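Section 11. Setting Up the Station for Visitor Demonstrations

11.1 Purpose

This section applies to the two-arm pipe handling station when it is shown to visitors during an open day, a school visit or a customer tour. It does not replace the start-up procedure used in normal operation. Staff who have not completed operator training at the Trollham site may assist with visitors but may not run the station.

11.2 Before Visitors Arrive

1. Confirm with the demonstration supervisor that the session is listed on the visit schedule. At Trollham the supervisor is Ifor Bellis. At Cluvenau, ask at the front office.

2. Place the floor barrier 2000 mm from the front edge of the table and check that both ends are locked.

3. Wipe the tabletop with a dry cloth. Do not use spray cleaner on the table while the arms are powered.

4. Check the cable at each wrist. It must lie free of the jaws through the full range of the program.

5. Switch on the controller and wait for the ready message on the operator screen.

6. Load the program named Gruvley 2. Other programs run at production speed and must not be used when visitors are present.

7. Run one full cycle with the barrier closed and no visitors in the room.

CAUTION: Keep hands off the tabletop whenever the arms are enabled, including during pauses. An arm that is standing still may move without further warning.

11.3 Running the Demonstration

1. Bring the group to the barrier. Ask visitors to put away loose scarves and lanyards.

2. Introduce the station in a few sentences. The Humphreys visitor sheet contains approved wording and may be read aloud.

3. Point out the emergency stop and name the person who will operate it. This person remains beside it until the group leaves.

4. Place the pipes on the table with the arms disabled. Leave clear space between them so that each arm can approach its own pipe.

5. Step back behind the barrier, enable the arms and press Start.

6. Press Pause when the left gripper is at its pipe. This is a suitable moment for questions, as both the gripper and the pipe are easy to see from the barrier.

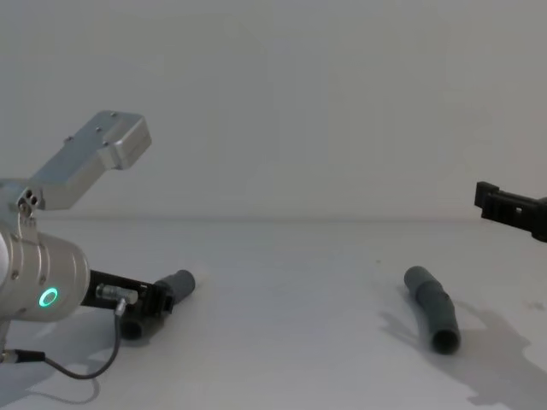

Figure 11-2. Left gripper at the first pipe, with the second pipe on the tabletop at right.

7. Press Resume to complete the cycle. If a pipe is dropped, press Stop and disable the arms before reaching for it.

NOTE: Visitors may handle the spare pipes kept at the reception desk. Pipes used on the table are not to be passed across the barrier.

11.4 After the Demonstration

1. Press Stop, disable both arms and switch off the controller.

2. Return the pipes to the storage tray and check them for cracks at the joint. Set damaged pipes aside for the supervisor.

3. Record the session and any stops in the station log. Sessions held during the October open day are entered on the separate sheet supplied for that event.

4. Leave the barrier in place until the last visitor has left the room.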